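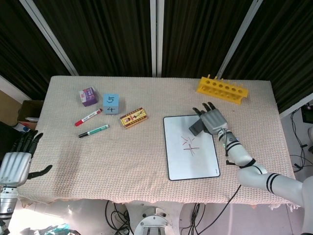 Figure 2. Whiteboard, markers and test tube rack on the covered table.

Setting up the board

1. Spread the cloth over the table and smooth out the folds.
2. Place the Bastgate board on the right half, long side running away from you.
3. Lay the red and green markers to the left of the board, caps on.
4. Put the yellow rack at the far right, beyond the board.

Note: Small boxes and the foam cube can stay on the left.

Caution: Use dry-erase markers only. Wipe off old strokes with a dry cloth before writing again.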